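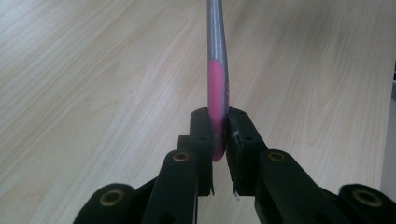 Comimska Hand Gripper Kit, reviewed by Justinas Kairys
4 out of 5

I put off buying one of these for most of the winter, and then Drestetti had the kit at 495 with the spare jaws thrown in and that was that! It came in April in a plain box with a bag of hardware, and I had it together in two evenings (the second one mostly went to looking for a washer I'd set down in a coffee saucer).

The links go together more easily than the booklet makes it sound. Brass inserts are so much nicer than driving screws straight into plastic, and I've had mine apart and back together more times than I'd like to admit without stripping anything. Go easy on the pivots, though. Snug them up until the slop goes away and then back off a hair, or the jaws will drag.

As for the grip, I'm very happy. Slim, rounded things are what my old Caron tool hated most, and this one will take a toothbrush-sized handle and hold it bolt upright between the jaws. I've been collecting little everyday tasks for a home robot project, 600 of them so far and hoping for 2000 by the end of summer, and my wrist is holding up fine.

Now the grumbles. The finish on the black parts is rough, with ragged bottom edges and little flakes that I keep meaning to trim with a hobby knife, and the jaws pick up every bit of lint in the house. For this money I'd have liked somebody to spend five minutes with a file. The booklet also skips the spacer step completely, so look at the drawing on the back page before you start.

The Grokton kit is cheaper and a friend of mine loves his, but I tried it for an afternoon and found the handle too small for my big hands. I'd buy the Comimska again, and I'd order a second set of jaws with it.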